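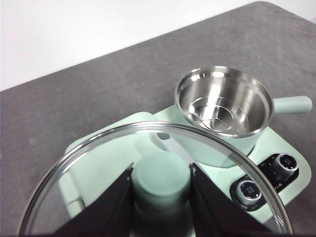
I've been through more grippers than I like to admit, and most of them ended up in a drawer. So when the Woltonar two-finger set came up at 498 dollars with the wrist camera included, I told myself I'd give it a proper trial before saying anything nice about it. I've had it on the arm for most of November now, and I have opinions!

First, what I was coming from. My old gripper was a Vurnalard, the wide one with soft pads, and it was lovely on boxes and terrible on anything with a knob. It wanted a big flat face to push on. Give it the little handle on a pan lid and it would grab, think about it, and let the thing swing round like a barn door. I lived with that for a long time because the software was good and I'm lazy.

The Woltonar fingers are black, tapered and kind of mean looking, and they come to a point. I wasn't sure about that. Pointy fingers usually mean you have to be dead on or you miss, and my arm is not always dead on (it's an older one, and the elbow has some play in it). But kitchen stuff is what I care about, so kitchen stuff is what I tried. Lids, pan handles, bread, the usual things that make a robot look silly.
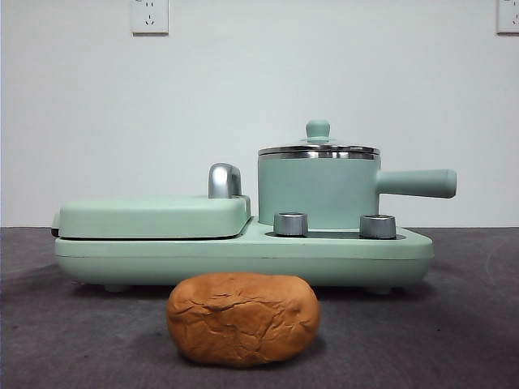

HOW IT DOES IN A KITCHEN

I used one of those mint green breakfast makers, the kind with a little saucepan at one end and a flat lid with a chrome handle at the other. It's a really good test piece, if you're shopping for one. You get a short round knob, a long straight handle and a bent metal loop all on the same base, and they all want something different from your fingers.

The saucepan lid went best. The knob is a stubby cylinder, and the two fingers close on the sides of it and hold on. I did 42 lifts over a couple of evenings and dropped it on 7 of them, nearly all when I came in too high and only caught the top. With the Vurnalard I'd have given up well before 42, so I'm calling that a win. The pan handle is fine too, as long as you go near the middle and don't ask for any fancy tilting.

The chrome handle is where I got grumpy. It's curved and slick and the fingers like to slide along it. Reece Stockdale, who has the same set on a newer arm, told me to slow the closing speed way down and put a strip of grippy tape inside each finger. The slow close helped a lot. The tape peeled off in a day, so get better tape than I did.

Bread is bread. Set the force low or you'll have crumbs everywhere. The default is much too strong for anything with a crust on it, and I wish the box had a card in it saying so.

Now the camera, which I figured would be junk at this price. It's pretty decent! It sits close in and you can see both fingertips, so lining up on small stuff is a lot easier than squinting at the side view. The fingers do eat up a good chunk of the bottom of the picture, and shiny pans throw a lot of glare back at you. My bigger gripe is the blur. Move the wrist at any kind of speed and everything goes soft until it settles.
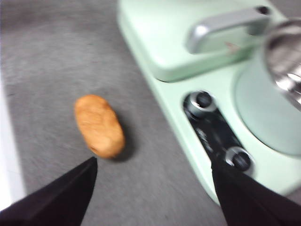 Wrist view with the arm on the move. The small piece is still easy to pick out, the lettering on the black plate isn't.

If you need to read labels on the go, I'd look at the Odukoya camera instead, but it'll run you some 400 dollars all by itself and you'd have to make your own bracket. I tried a friend's and liked it. I didn't like it 400 dollars' worth.

Setup was about what you'd expect. The plug on the cable is stiff, the bolts are tiny, and the manual skips the part where you zero the fingers. (Close them all the way by hand, power on, then open. You're welcome.) I run mine off a Grernar controller and it was picked up right away, though the force slider in the menu goes backward from what I'm used to, so watch out for that the first time you go near anything you're fond of.

Would I buy it again? Yeah, I would. I'd love softer tips in the box and a faster camera, and I'd happily trade the carry case for either one. The Vurnalard is going on the shelf for box days. Four stars from me, and I'll add a note down here once I find a tape that stays put.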